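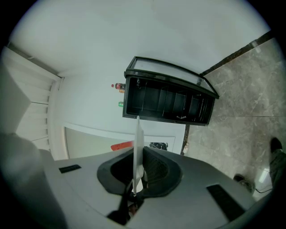

Gil Travers
Newsletter Editor, Litville Rifle & Pistol Club

Leather, and how to be patient with it

I've had the same conversation at the sign-in table so many times this winter that I'm going to put it on paper and see if that helps. It goes like this. Somebody buys a nice new leather holster, gets it home, slides the pistol in, and then can't get the thing out again without hauling their belt up to their armpits. They come to me a little embarrassed and ask if they got the wrong size. Almost always they got the right size, and what they have is a new holster.

Good leather is molded tight to the gun. It's supposed to be snug when it's fresh off the bench, and it will ease up with use, but you can help it along. Mine is a plain brown belt holster from Branden, a little outfit that makes them one at a time and takes forever to ship them (I waited until July for mine and had nearly forgotten I ordered it). The first week I thought I'd wasted my money. Now I wouldn't trade it for anything in the shop.

First thing, and I'm going to be a bore about it: unload the pistol, lock the slide back, look in the chamber, stick your finger in there, and put the ammunition in another room. Then do it over again. Every bit of what follows is done with an empty gun or, better still, one of those solid plastic dummy guns if you can find one in your model.

Take the bag the holster came in, or a piece of waxed paper, and wrap it once around the empty pistol. Push the wrapped gun all the way down into the holster. It will fight you, so go slow and keep it straight. Give it a gentle twist from side to side, just a hair, and leave it overnight. In the morning pull it out, take off the wrapping and try it bare. If it's still too tight, do another night. I've known a few that took three or four, and thick double-layer ones can be real mules.

After that it's just practice draws with the empty gun, pointed somewhere safe, with nobody in front of you. I did 200 of them over a couple of weeks while my coffee was brewing, and that was enough to smooth mine right out. Wear it on the belt you plan to use, too. A thin dress belt will let a stiff holster ride up with the gun, and you'll blame the leather for it.

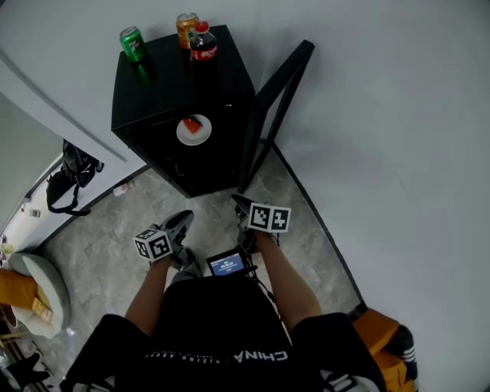 Please don't do these things

Don't soak it. I know your uncle soaked his, and I know the story about the bathtub. Water undoes the molding that you paid for, and it pulls the finish off in blotches. Don't put it in the oven or on the dashboard, either. And go very easy on neatsfoot oil, which is a fine thing for a ball glove and will turn a holster into a dish rag. A holster needs to keep its shape so that the mouth stays open when you put the gun back.

If the outside looks dry, a dab of plain neutral wax on a soft cloth is plenty, maybe twice a year. Some people rub a little dry leather spray on the inside, and it does work, just wipe away the extra before the gun goes back in.

While I'm at it, leather is a poor place to store a pistol. It holds damp, and the salts left over from tanning aren't kind to bluing. I learned that on a revolver I was very fond of, and the freckles are still on the cylinder. Store the gun in the safe and hang the holster on a nail.

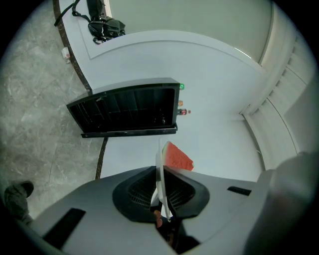
And do look your holster over now and then once it has some years on it. You're checking for stitches that have let go, a snap that has gotten lazy, and most of all a mouth that has gone soft and started to fold inward. A floppy edge can get inside the trigger guard when you reholster, and no amount of wax will fix that. Retire it. Ekinci on the Skultholm road will restitch a good one if the leather itself is still firm, and they'll tell you plainly when it isn't worth doing.

I'll bring a few of mine, broken in and not, to the clubhouse on 19th February, so come by and feel the difference for yourself. Holsters only that evening, please, and leave the guns at home or cased in the car. Coffee's on, and I'll try to keep my talk shorter than this was.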